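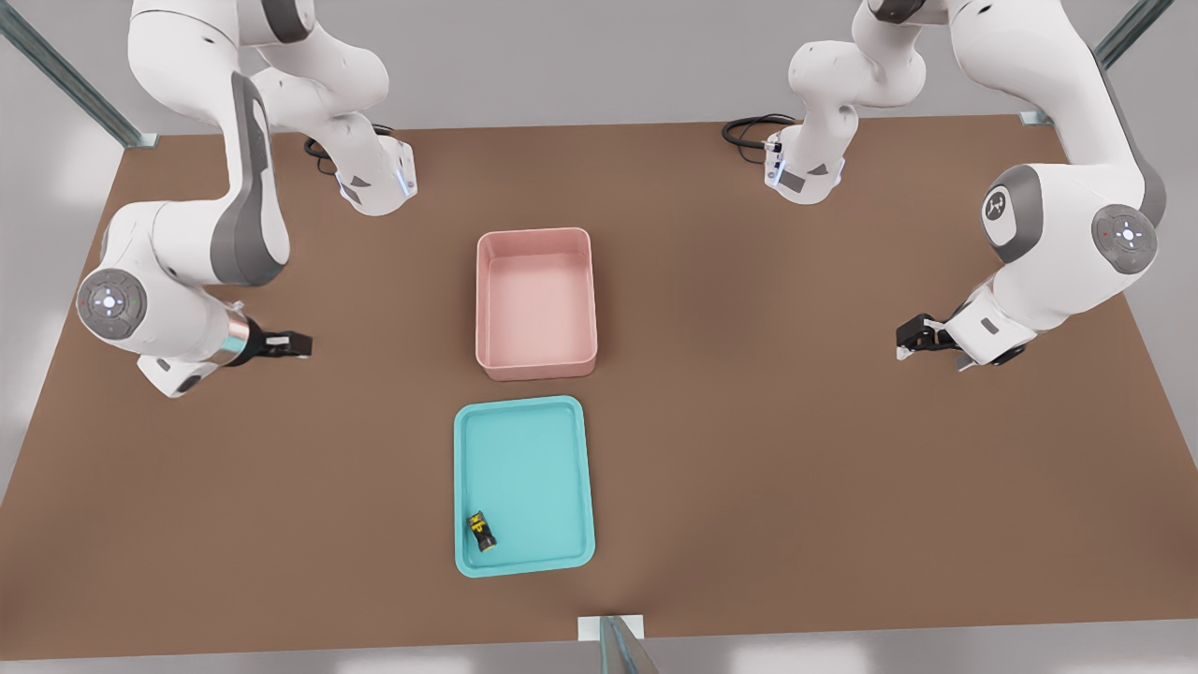
Both arms in the simulated workspace, with the pink bin between them and the turquoise tray in front.

A two-arm sorting build at the Skutness shared workshop has moved into simulation, and members say it will stay there until the real bench is bolted down in March.

The project, called Flovlow, started in Hannelore Stöckli's garage as a way to sort small parts out of mixed boxes. She brought it to Skutness last fall after running out of floor space. The workshop now has 41 members, and five of them work on Flovlow most evenings.
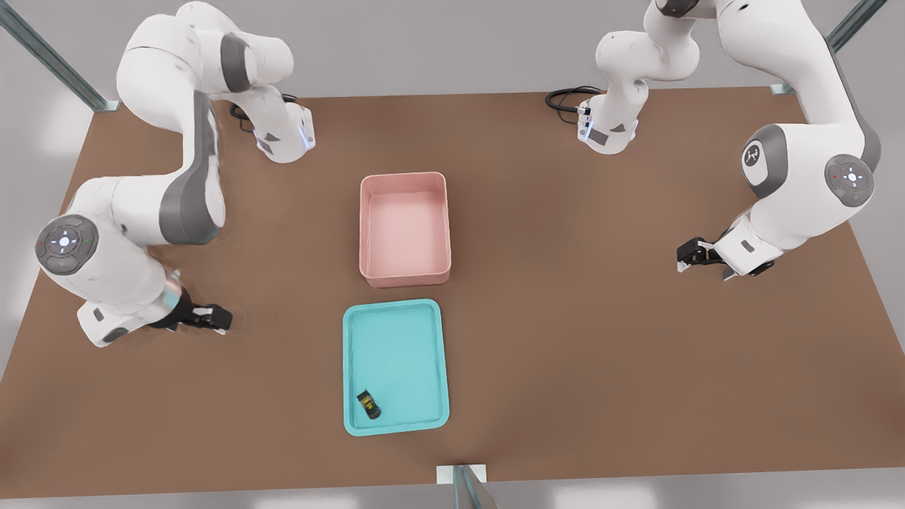 The model is built around one simple job. A small object goes between a shallow tray and a deeper bin, and the arms have to handle it without running into each other or the posts around the table. Stöckli said the posts were added to the model early on, after a cardboard mock-up showed how easy they were to forget.

"We kept planning moves through a post," she said. "On the computer that costs you nothing."

Petronella Khumalo wrote most of the control code. She has logged 175 trial runs so far and plans to double that before any hardware is switched on. Her notes are kept in a binder by the door as well as online – some members don't like reading from a screen at the bench.

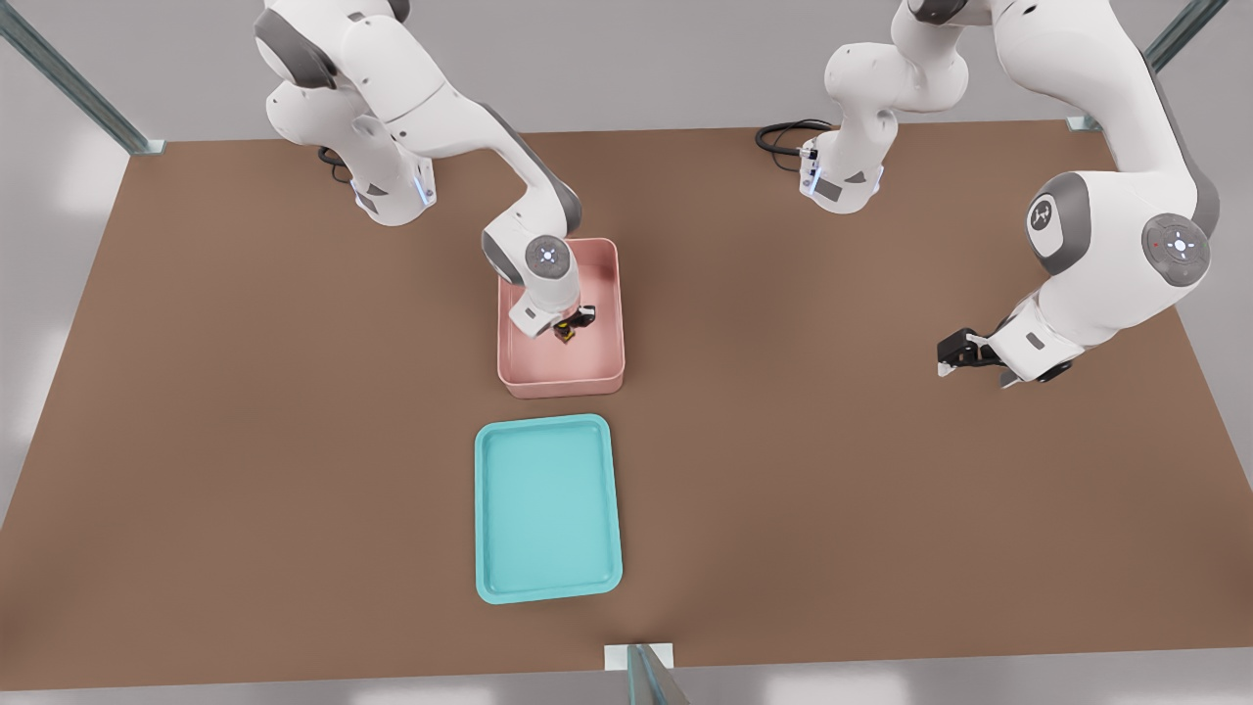
Reaching down into the bin has taken the most work, Khumalo said. The walls leave limited room for the hand, and a wrist angle that suits the tray does not always suit the bin. She is now trying slower approaches from straight above.

The table for the real build will be cut to the size used in the model. Lumber and fasteners have cost $71 to date, paid out of workshop dues. The arms are to come on loan from Gumeck, a local equipment dealer, for a period still being worked out.

Stöckli also wants to test views from the wrists before the bench goes up, so that the code can find the containers when they have been shifted.

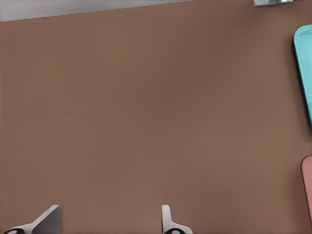 A close view over the simulated tabletop, with both gripper fingers at the bottom.

Skutness will hold an open evening for the project once the table is in place. Doors open at 7 p.m., and space is limited to 61 people. Members can sign up at the front desk.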